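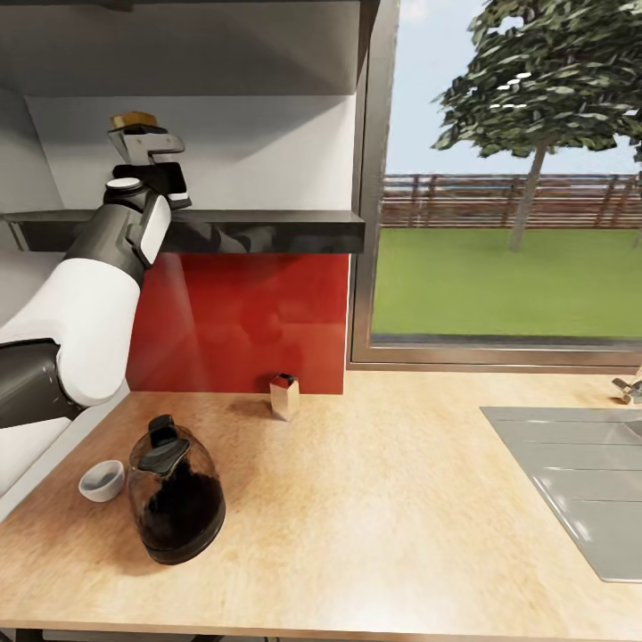 ktveit replied:
Danai, I would leave the upper cabinets open for at least a week before you decide on anything. Smell from old shelf paint goes down a lot on its own. We had the same thing in the rental on Griffiths and by August you couldn't tell.

danai_k replied:
They have been open for 22 days already. The doors shut at night so I don't walk into them, otherwise open. It's a sweet, stale smell, like old cooking oil. I've washed the shelves 2 times with dish soap. The plates I put up there smell of it after a day or so.

Chrysoula P. replied:
Dish soap won't touch it if it's old grease. Grease goes into the air and settles at the top of the room, so the upper cabinets get the worst of it, and the tops of them are worse than the insides. Have you been up on a ladder and looked at the tops?

danai_k replied:
No. I will tonight.

evanthia.k replied:
Washing soda, hot water, gloves. Let it sit ten minutes and wipe, then clear water. Do not use it on bare aluminum. I've never needed a product from a bottle for this.

ktveit replied:
I'd be careful with washing soda on painted cabinets. It dulled the finish on mine and I had to repaint two doors. Vinegar is safer.

evanthia.k replied:
Vinegar does nothing to grease. It's fine for lime in a kettle. If the paint dulled you either mixed it too strong or it was cheap paint.

ktveit replied:
It was Morkeo satin, so not cheap. I used what the box said.

Chrysoula P. replied:
You can both be right. Try a spot inside the door near the hinge first. Kerstin is correct that some finishes don't like it.

danai_k replied:
OK, went up the ladder. The tops are brown and sticky, and there was a layer of newspaper up there stuck down flat. I got most of it off with a plastic scraper. I think that's the smell, or most of it. Tried the washing soda by the hinge and the paint looks the same as before, so I'll do the rest with that.

evanthia.k replied:
Good. When it's dry put down new paper and change it every spring. Newspaper or wax paper, whichever you have. Then you never have to scrub up there again.

angeliki_ts replied:
Agree on the paper. On the insides, once they're clean, if there is still a smell it's in the wood and you have to seal it. I used Brivex clear, the water based one, two thin coats. Leave the doors open three days before the dishes go back. Don't use the oil based one inside a cabinet, it smells worse than the grease did.

ktveit replied:
Shellac is better than any water based sealer for odor. It's what people use after a fire.

angeliki_ts replied:
Shellac is better at it, yes, but then a wet glass goes on the shelf and you get a white ring. For a shelf with dishes on it I'd still take the water based.

danai_k replied:
Other question, same kitchen. The counter has a mark near the front that won't come off. It's brownish and not very dark. The previous owner said the counters were put in by Illora but they don't answer the phone. I don't know if it's real wood. How do I tell before I start sanding something I shouldn't?

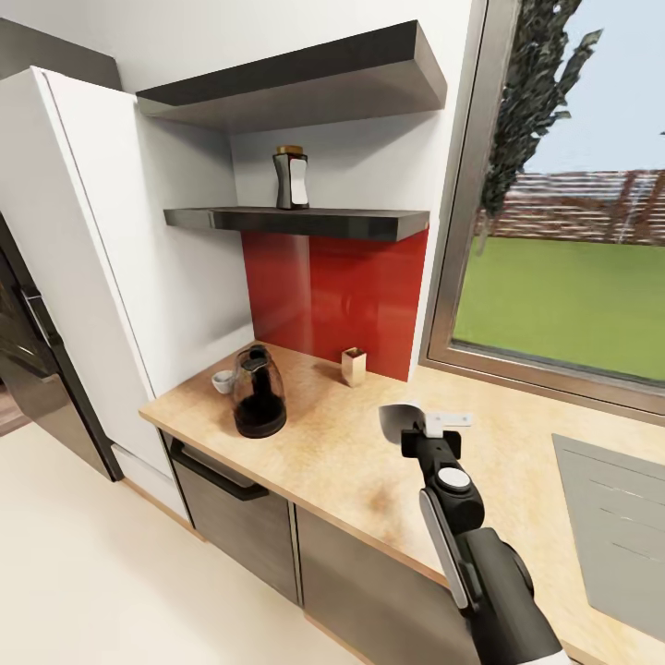
Counter stains: what to try, in order
(copied from the pinned post, last edited 2nd July by Chrysoula P.)

Find out what it is first. Look at the underside at the front, or inside the cutout for the sink. Solid wood shows the same grain through the whole thickness. If you see chipboard, it's laminate and you can't sand it.

Laminate: baking soda and water in a paste, left on for an hour under a damp cloth. Wipe, don't scrub. No scouring powder.

Solid wood, oiled: lemon juice and salt, rinse, dry overnight. If the mark is still there, sand with 120 and then 200 grit, along the grain, and oil the whole counter afterward so it doesn't look patchy.

Solid wood, varnished: if the stain is under the varnish, cleaning won't move it. The varnish has to come off.

Replies to this topic

danai_k replied:
Thanks, I hadn't seen the pinned post. I'll look in the sink cutout tomorrow.

evanthia.k replied:
If it's tea or coffee the paste will take it out. If it's from a hot pan it's a burn and it stays.

ktveit replied:
A light scorch on oiled wood does sand out. I've done it.

evanthia.k replied:
A light one, maybe. Put a cutting board on it and save yourself the afternoon.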